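Search this site Search
July 25, 2019 - Sotiropoulos
2 min read

3.2 Collecting the drawer examples

All drawer data were gathered at the Brarnthorpe lab using the Zekero recording software. The task involves a grey cabinet with three drawers and one blue cube. We recorded 314 episodes over 13 sessions and kept every episode, including those in which the operator missed the handle or had to regrasp. Each was labelled by hand with the drawer in use and the final position of the cube.

The camera stayed fixed for a whole session. Colour balance was set by hand at the start and then left alone, as automatic adjustment had shifted the greys in our November pilot. An episode was stopped after 30 seconds whether or not the operator had finished. Frames were stored both with the arm in view and with it clear of the workspace, and the two kinds are tagged separately (Figure 2).

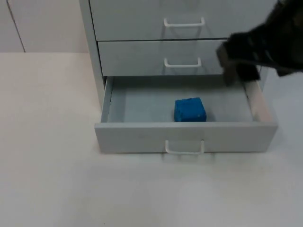
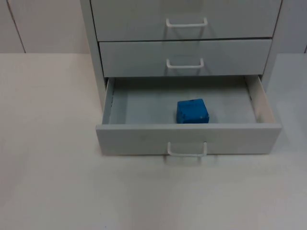
Figure 2. Bottom drawer open with the cube inside, arm in view (first) and arm out of view (second).

Cindeo, commenting on an earlier draft, asked whether keeping the failed attempts would teach the policy to hesitate at the handle, and suggested training once with them and once without before settling on either. We have done this for the bottom drawer only. The comparison is reported in Section 5, along with the labelling rules - these changed slightly after the first 2 sessions, and the affected episodes were relabelled.

Cube position was varied by the operator between episodes. We did not use a grid, so coverage of the drawer floor is uneven toward the back corners.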